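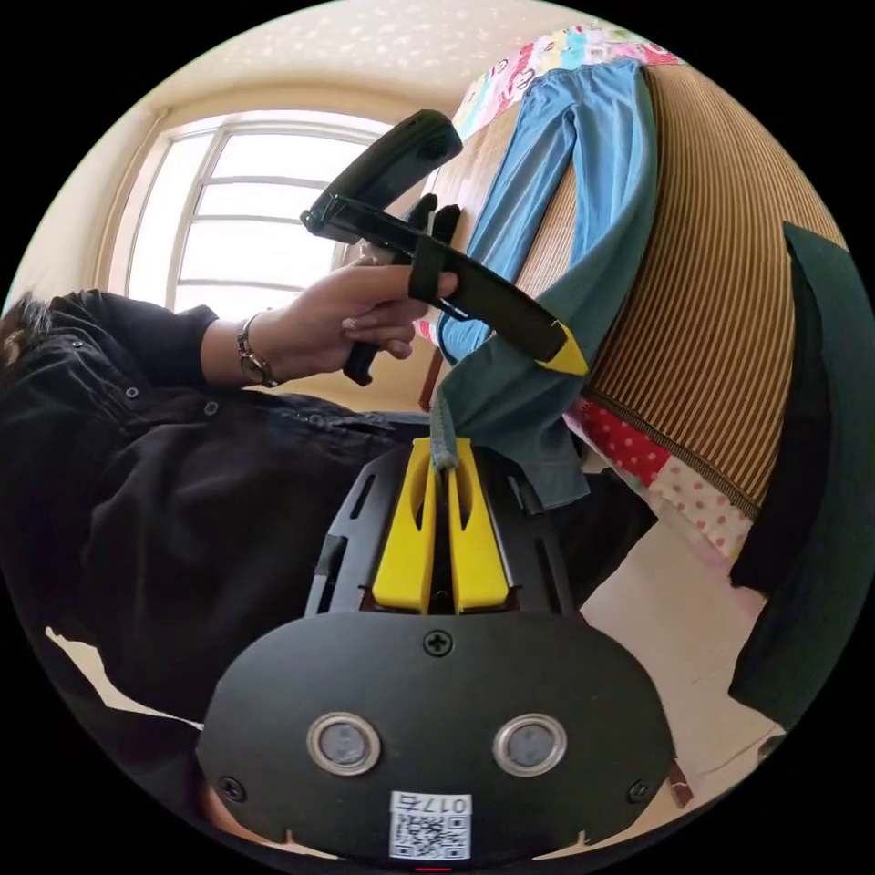
How often must the portable fire extinguishers at Vurorham Centre be inspected?
Every six months by the servicing contractor, with a visual check by the tenant in each month between.

Stondetti Property Services
Fire Safety Inspection Checklist, Vurorham Centre, Level 2
Inspection date: Monday, September 29, 2025
Floor area inspected: 1,090 square metres

1. Portable extinguishers
Mounted at correct height: Satisfactory
Gauge in the green zone: Satisfactory
Service tag current: Unsatisfactory
Comment: The tag on the dry chemical unit beside the Marer tenancy has not been stamped for the current period. Contractor to attend.

2. Exits and paths of travel
Exit doors open without a key: Satisfactory
Minimum clear width maintained: Satisfactory
Stairwells free of storage: Unsatisfactory
Comment: Flattened cartons on the east stair landing. The Herath tenancy was notified in writing. This item was also raised at the previous inspection.

3. Emergency and exit lighting
Fittings tested: 28
Fittings failed: 2
Comment: Both failed fittings are in the rear corridor. Batteries to be replaced and the discharge test repeated.

4. Electrical
Switchboard cupboard locked and labelled: Satisfactory
Power boards not connected in series: Satisfactory
Comment: Nil.

5. Evacuation diagrams
Displayed and correctly oriented: Satisfactory
Assembly area shown: Satisfactory
Comment: The diagram at the lift lobby is faded and should be reprinted at the next revision. The assembly area is around 200 metres from the main entrance.

Unsatisfactory items are to be rectified and reported to the building office before the October inspection.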